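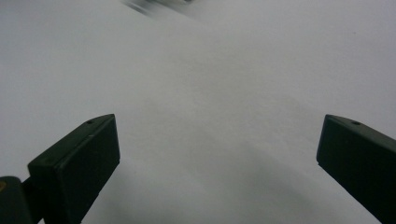

# Can a Machine Do the Chores Yet?

*For readers in grades 4 to 6. Prepared by the Plumum Learning Center.*

Most homes have at least one machine that helps with chores. A washing machine cleans shirts. A dishwasher cleans plates. Neither of them can pick up a sock from the bedroom floor, and neither can put the plates back in the cupboard. A person has to do the parts before and after.

For many years, engineers have worked on machines that could take over those parts as well. This explainer looks at how far they have come, which jobs are still hard, and how a machine learns to use something like a hand.

## Machines that do one job

A machine is easiest to build when its job stays the same every time. In a bottling plant, each bottle is the same size and arrives at the same spot. The machine that puts on the caps does not need to look for the bottle. It makes one motion, and then it makes that motion again.

Shops and warehouses use machines of this kind too. Some carry shelves from one side of a building to the other. Some print labels and press them onto boxes. They are fast, and they do not get bored. But if a box is turned the wrong way, many of them must stop and wait for a worker.

## Why a kitchen drawer is harder than a factory

Now think about a kitchen drawer. There may be spoons, rubber bands, a bottle opener and a birthday candle, all mixed together. Tomorrow they will be in different places. To tidy that drawer, a machine must do several things:

- find each object, even when part of it is hidden under another one
- decide where to take hold of it
- squeeze hard enough to lift it, but gently enough not to break it
- notice if the object slips
- put it down in the right place, facing the right way

You do all of this without thinking about it. Your skin tells you when a spoon is slipping, and your fingers tighten before it falls. You have practiced since you were a baby.

Soft things are harder still. A wooden block keeps its shape when it is lifted. A towel changes shape every time it is touched, so a machine that folds towels has to keep looking and keep deciding.

## What is a gripper?

A gripper is the part of a robot that takes hold of things. Many grippers have only two fingers, which move together and apart. Two fingers can do more than you might expect. They can lift a cup by its rim, pull a zipper or turn a small knob.

They also have limits. You can roll a coin from your palm to your fingertips with one hand. A gripper with two plain fingers usually has to set the coin down and pick it up again.

## Learning by example

How does a robot find out what to do with its gripper? In older machines, a programmer wrote down each movement. That works well for bottle caps. It does not work well for drawers, where there are too many possible arrangements to write down.

Another way is to let the machine learn from people. A person holds a gripper in each hand and does a chore with the grippers in place of fingers. The movements are recorded, and a computer program studies the recordings. It looks for patterns that it can use later, when a robot tries the same kind of chore.

Small jobs at a table are good practice. An organizer box with many little compartments, for example, asks for careful aim. The grippers must reach the right compartment without bumping the thin walls beside it, and a light box may slide if it is pushed.

One recording is not enough. Marlene Teuber, who plans lessons at the Plumum Learning Center, compares it to learning to write the letter *g*. "A child does not write it once and then know it," she says. "The child writes it large and small, on lined paper and on plain paper. After 200 times, it begins to look the same each time." A learning program may need far more tries than a child does.

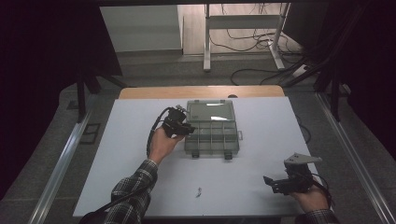

## So, can they do it yet?

The fairest answer is: some chores, some of the time.

**Vacuuming a floor.** Yes, mostly. Robot vacuums are sold in many stores. They can still get stuck on cords and rugs.

**Mowing a lawn.** Yes, if the lawn is fairly simple and a person has set up the machine.

**Moving goods in a warehouse.** Yes, in buildings that have been arranged for it.

**Folding laundry.** Sometimes. Robots have folded shirts and towels, but often slowly, and a crumpled pile can confuse them.

**Sorting small parts into a box.** Sometimes. It is easier when the parts are all of one kind and harder when they are mixed.

**Tidying a whole bedroom.** Not reliably. There are too many different objects, and the robot would also need to know which ones *you* want to keep.

A robot that succeeds in one room may also fail in another. The light may be different, or the table may be higher. Engineers test their machines in many places for this reason - a chore done well once is only a beginning.

## Try it yourself

You will need two pairs of kitchen tongs, an egg carton and a handful of dry pasta shapes. Ask an adult before you borrow the tongs.

1. Place the closed egg carton on a table.
2. Hold one pair of tongs in each hand. From now on, your fingers may not touch anything else.
3. Open the carton with the tongs.
4. Put one piece of pasta in each cup.
5. Close the lid.
6. Repeat the activity with your eyes half closed, and then with the carton turned around.

Write down which step was the most difficult. Did you change the way you held the tongs after the first try?

## Words to know

**Compartment:** a small space inside a box or drawer, separated from the others by walls.

**Gripper:** the part of a robot that takes hold of objects.

**Program:** a set of instructions that a computer follows.

**Reliable:** working properly nearly every time.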